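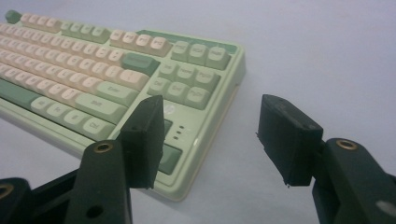

Typing club, week 9

I have been waiting all summer to write this one up! Our robotics club finally got to the part of the project I joined for, and I came home with sore shoulders and a huge grin.

If you're new to the blog: I take an evening robotics class at Ukau, the community workshop across the river from my apartment, and the class has more or less turned into a club (same people, same snacks, more arguing). Our group is called Satport. The other group is Yin, and they're doing laundry folding, and I do not envy them one bit. We picked keyboards. The goal for the end of the season is a two-handed setup that can press keys on a regular keyboard, one at a time, in the right order. It sounds small until you try it!

We spent most of July on the grippers. You squeeze, the two fingers close, and everything about how you did it gets recorded so we can train on it later. The black parts are printed and then we press in brass inserts for the screws, and I have gotten weirdly good at inserts. Go slow, keep the iron straight, stop a hair before you think you should. My first few went in crooked and had to be dug out again, so if you're starting on your own set, print spare arms before you do anything else.

The fingertip pads are my favorite thing to argue about. Ours are big chunky blocks, great for grabbing a box and pretty clumsy for anything the size of a key. One of mine is getting ragged along the bottom edge too. I want to try a narrower tip, maybe 8 millimeters across, and I've got a drawing half done. The rest of the group wants to see how far we get with the chunky ones first, and okay, fair, they have a point.

Oh, and the keyboard! It's mint green with cream keys and I love it so much. It's the kind without a number pad, so there's less reaching, and the Escape key is a darker green than the ones around it. We use Escape as our home position before every run. Big keys like Enter and Backspace are the friendly ones. The arrows are where I fall apart. 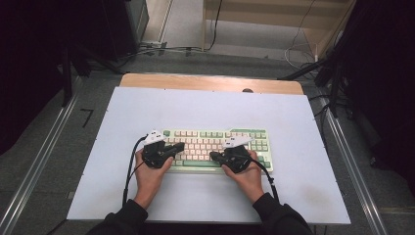 Both hands at once

Wearing two of them is a whole different sport. With a gripper strapped on each hand you have to think about where your elbows are, and where the cables are, and whether the left one is about to bump the right one over the middle of the keyboard. Long sleeves help with the straps. I learned to let my wrists settle before starting a run, because if I rush it the first few presses are garbage.

The word we practice on is "undo," which is also the name of our little logging script. Undo throws away the last take when you tap a foot pedal, and it is the best thing anyone in the club has written. By the end of the night we had 193 takes saved, and I would guess nearly a third of them are mine, counting the ones where I hit the wrong letter. We keep those too, in their own folder.

Next meeting is 08/02/2022, and I'm bringing the narrow tips if the printer behaves. Each print takes me 12 hours on the slow setting, so I should really go start one now.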